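Home / Garden Structures / Trellis and Screening / Prinus Trellis Panel

Prinus Trellis Panel by Caltura
Item no. 3027
Availability: made to order

The Prinus is a freestanding timber trellis panel for patios, side paths and bin areas. It suits climbers such as clematis, honeysuckle and sweet peas, and gives light screening without blocking the sun.

Panel width: 946 mm
Supplied as: pack of 2
Finish: untreated, ready for oil or stain
Fixings: included, with post brackets
Guarantee: 2 years against faulty joints

Panels can be joined in a straight run or at a corner using the Rustad bracket — sold separately. Allow a small gap at the base so the timber does not sit in water. Assembly takes around 2 hours with one helper.
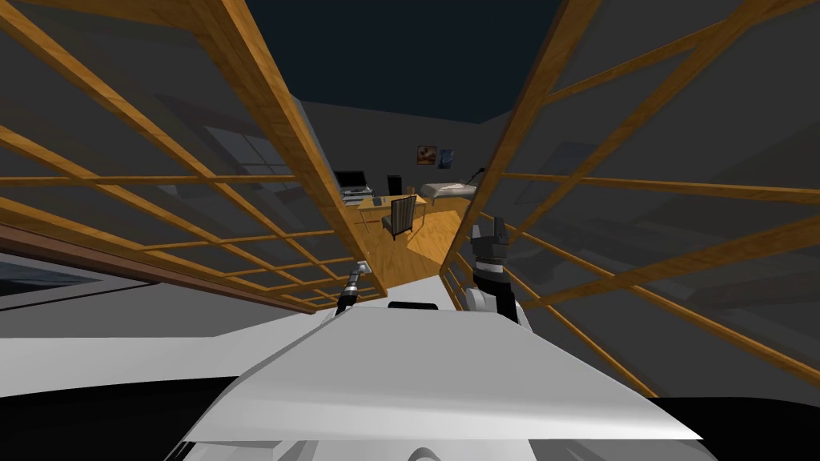
Oil the panels before planting, and again each September once the growth has been cut back. Heavy climbers such as wisteria need a wall fixing as well.

Delivery is to the kerbside from our Preltham yard. Please check the packs before signing and report any damage within two working days. Cut or stained panels cannot be returned.

Related items: Rustad corner bracket, post caps, exterior oil

Page updated 2021-05-27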